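Student robotics club releases brick-sorting results, and asks people to read them slowly
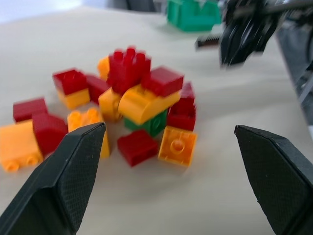

What the club is claiming, and what it isn't

May 16, 2023

The Niloment student robotics club has published the results of its two-arm sorting project, in which large toy building bricks are taken from a pile and put into trays by colour. Over the past two terms the club ran 700 attempts at picking up a single brick. It counts 386 of them as clean picks, meaning the brick was lifted, carried and set down in the correct tray with no help from a student.

That is a little better than half. The club would prefer that the figure be printed as it stands and that the word "breakthrough" be left out of any coverage.

"A four-year-old would have the lot put away before our program had finished deciding where to start," said Vilja Ruotsalainen, who supervises the club. "I was against announcing anything. The students wanted the bad numbers out alongside the good ones, and I could live with that."

Why toy bricks

Bricks were picked for the project on price and toughness. The club had first planned to sort recycling, a plan that Ms. Ruotsalainen describes as "a grant application talking." Red, yellow-orange and green bricks heaped on a pale table are about as easy a colour problem as anyone could ask for, and the club says so in its report. The trouble is in the heap. Bricks lean on each other, an arch on its side hides whatever is under it, and a gripper going in for one piece tends to shove its neighbours.

Students wrote the control program, called Drollero, themselves. The arms and grippers were bought, and the club takes no credit for them. The textured pads on the inside of the fingers hold a flat-sided brick well enough. Studs and curved pieces are where most of the dropped bricks come from.

The question of the second arm

Member Flor Taipe spent much of the winter arguing that the second arm should be unplugged. In her section of the report she compares one-arm and two-arm runs and finds the pair slower on small piles. On larger piles the two arms did finish sooner, but they also stopped more often to stay out of each other's way.

"People like watching two arms, so we kept being told to use two arms," Taipe said. "I still think one would do for most of it. Paavo disagrees and he has his own chapter."

Paavo Manninen's chapter argues that the waiting can be fixed in software. It hasn't been yet.

What went wrong

The report lists 26 separate faults by name. Several are dull (a loose cable, a tray put back the wrong way round). The more serious ones concern scoring. In the first term students judged their own picks, and when Elsa Hyvönen went back over the logs she found 34 marked clean that should not have been. All were struck out before the totals were worked out. Scoring is now done by a member who did not write the code under test.

The club also cautions that every attempt was made on the same table under the same lights. It has no evidence that Drollero would work anywhere else, and one brief try beside a sunny window was discouraging.

What happens next

The club will take the project to the Ofori student challenge in November. Organizers there will supply their own bricks and build the piles themselves, a test Ms. Ruotsalainen considers fairer than anything the club has done at its home table. She has declined to predict a placing.

The full report, including the unedited logs and both chapters on the second arm, is free on request from the club. Teachers who want to borrow the scoring sheet are welcome to it, and corrections are welcome too.

Media contact: Elsa Hyvönen, Niloment student robotics club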